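首页 > 资讯 > 自动化 > 设备维护

日历积木摆放单元完成重新调试 先在仿真里对位再上机

2026年3月18日

本站讯 Ritusow公司Srithong车间的积木摆放单元本周完成重新调试。这个单元只有一台机械臂,任务不复杂:把印着数字的木块放进托盘,拼出日期。去年7月投用,一直单班运行,停机不多。

这回动它,起因是换指尖。旧指尖磨损,夹木块时偶尔打滑,操作工报过几次。新指尖由Skedau供货,比旧的略长,原来的示教点不能直接用,工具中心点要重标,下探高度要重设。车间的意思是别在真机上一点一点试,先进仿真,碰撞查完再把程序下到控制柜。

仿真模型是投用时留下的,底座、台面、托盘都在,指尖要换成新的。模型导入后发现托盘坐标和现场对不上,差了4毫米。查下来是上次检修时托盘挪过,图纸没改。先改图纸,再改模型,这一步耽误了半天。

之后逐点校核。取料点、过渡点、放料点,一共14个,全部重走。重点看两处:一处是手爪下到木块上方时,指尖和木块顶面的间隙;另一处是放进托盘时,指尖会不会蹭到托盘边框。托盘边框矮,可是两块木块并排放,第二块落下去的时候余量很小。

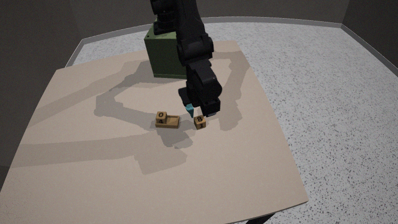 仿真画面:手爪位于8字木块上方,托盘左侧已有一块。

间隙问题主要出在第二块。按旧程序的姿态直接落,指尖外侧会碰到已经放好的那块。调试人员把腕部转了一个角度,让手爪张开的方向避开邻块,下降速度也压低,最后一段单独设成慢速。改完在仿真里连续跑了400个循环,没有报碰撞。

真机上机用了一个上午。顺序是:断电,拆旧指尖,清理安装面,装新指尖,按力矩表拧紧,上电回零,重标工具中心点。标定做了两遍,第一遍结果偏大,重新擦了标定针再做,合格。随后空载低速走一圈,再放木块试。头几次速度只给到百分之10,人站在围栏外,手放在急停旁边。逐级加到正常速度,夹取没再打滑。

底座固定螺栓也顺便查了,有一颗松动,已重新紧过并划线。线缆护套有轻微磨痕,暂不更换,下次保养在看。

车间还改了点检表,加了三条:每班开机前看指尖有无裂纹和松动;托盘位置对一下定位线,挪过必须登记;木块表面有灰及时擦,灰多了夹持不稳。指尖备件库里放一副,领用要写日期。程序备份两份,一份在控制柜,一份在车间电脑,文件名统一带版本号,旧版本不删。

有操作工问换了指尖以后能不能把节拍再提一提。设备组答复是先不提,按现在的速度跑一段时间,记录打滑和停机的次数,数据够了再说。

Hedcombe那边有一台同型号单元,指尖还是旧款,计划照这套流程来做。模型可以共用,托盘位置得现场重新测量,不能照抄。工具中心点也一样,各台机各自标。具体时间还没排,要等Skedau第二批指尖到货,货到以后先抽检尺寸再装机。

Srithong车间的单元目前已经恢复生产。完整的参数表和示教点清单放在车间共享目录,需要的班组自行下载,有问题直接找设备组反应。

联系我们 | 投稿 | 版权所有 未经许可不得转载 | 返回顶部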